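HELP WANTED - sorting arm build, Plevdale shared workshop

Posted in: Calls / Participants / Part-time, small stipend

Need 2 people for the tabletop arm. Starting October, evenings, 10 weeks. Doors open 6:30 pm, we're usually out by nine. Small stipend, see further down. Read the whole thing before writing please, last round half the messages asked stuff that was already in the post.

What it is: a desk-clearing arm. You dump your pockets and your junk drawer on a table, arm picks it up and puts each thing in the right bin. Project name is Bundberg, don't ask, it stuck. Simulation side is running. Real arm is half built on the back bench at the Trirnutmont Road unit, base done, wiring not.

The tray has three bins and labels on the front. We kept the same labels in the sim and the real build so the label reading code doesn't need two versions. Please don't rename the bins. Someone did that in spring and it cost us two evenings.

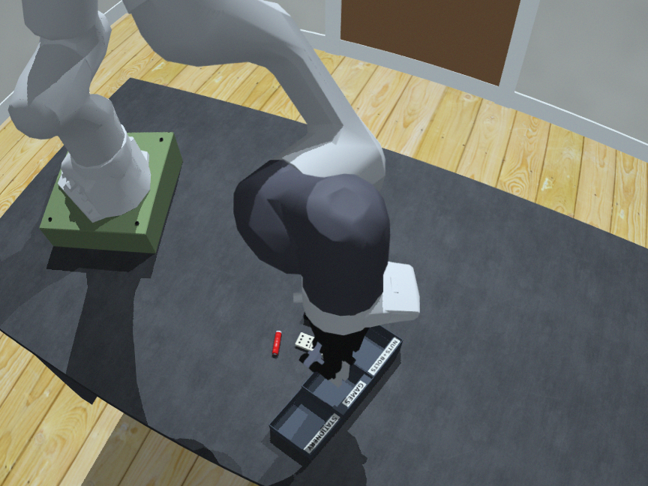
Bundberg sim, gripper down at the GAMES bin. Die and red cylinder still on the table.

Where we need hands:

Person one, sim and grasping. Small objects mostly. Dice, screws, pen caps, batteries. Anything that rolls is a pain. You should be OK in Python and not scared of somebody else's messy code. Motion planning experience good, not required. You'll spend a lot of time moving grasp points by tiny amounts and rerunning. If that sounds awful then it will be.

Person two, hardware. Wiring, crimping, printing brackets, fixing the brackets that came out wrong. Must have soldered before, on something you actualy cared about. Finger pads need a redesign too, current ones are too slick for coins. Bring ideas. Own hand tools nice but we have a set, minus the 2.5 mm hex key, which has been missing forever.

Both: you can lift a box of parts, you can write down what you changed, you show up. Two evenings a week. Miss one, fine, just post in the log. Miss three in a row and we'll give the spot to the next person on the list.

Not needed: a degree, your own robot, a portfolio site. Students fine if 18 or over. Beginners fine for the hardware spot if you've built anything at all that moves.

Money: 47 dollars a week each, paid at the end of the month. Comes out of the Pelupessy workshop grant so it's a stipend and not wages. Parts are covered, keep the reciepts. Bus stops right outside, bike rack round back, parking is bad.

To apply: leave a note on the Plevdale board under "Bundberg arm" or drop one in the box by the workshop door. Few lines. Which spot, what you've made, which evenings you can't do. A picture of something you built helps more than a resume.

We'll get back to everyone before the end of the month. Short visit first, you come see the bench, run the sim once, break something, go home and think about it. Closed toe shoes.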